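Call for Participants: Tabletop Sorting and Tray Packing Study

Dendoleo invites adults to take part in a study of how people sort, arrange and pack small household items at a table. The study is carried out at our Drisley site and continues through July. We are seeking 80 participants. No earlier experience of packing work is required.

Each participant attends 2 sessions on separate days. In the first, items such as cutlery, stationery and small kitchen goods are to be placed on a tray in any order the participant finds sensible. In the second, the same items are arranged according to a printed plan supplied by Nuson, our partner in the project. Participants work at their own pace, and short breaks are permitted at any time.

Sessions are held at a white table, on which the tray is set before any items are handed over. Participants may move the tray to suit their reach — left-handed participants are especially welcome — but are asked to keep it flat on the table while items are being placed. 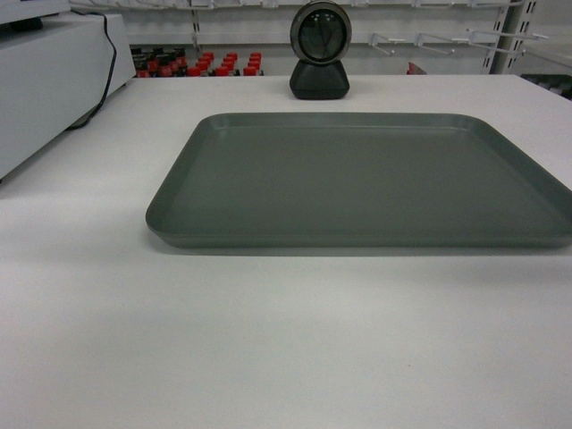 Table with the empty gray tray.

Applicants must be 18 or older, able to sit or stand at a table for the length of a session, and able to read short written instructions in English. Persons who took part in the earlier Vávra packing study are not eligible. Glasses and hearing aids may be worn as usual. Rings and bracelets should be removed before the session begins.

Participants who complete both sessions will receive a payment of 80 dollars. Travel costs are not covered. Those who withdraw after the first session will be paid for the time attended, and no reason for withdrawal need be given.

To apply, please complete the participant form at the Drisley front desk or request a copy by mail. Applications should state the preferred hand and any times of day at which the applicant is not available. Morning sessions begin at 9:30 a.m. and afternoon sessions at 3 p.m. Places are assigned in order of application — a short waiting list will be kept once all places are filled.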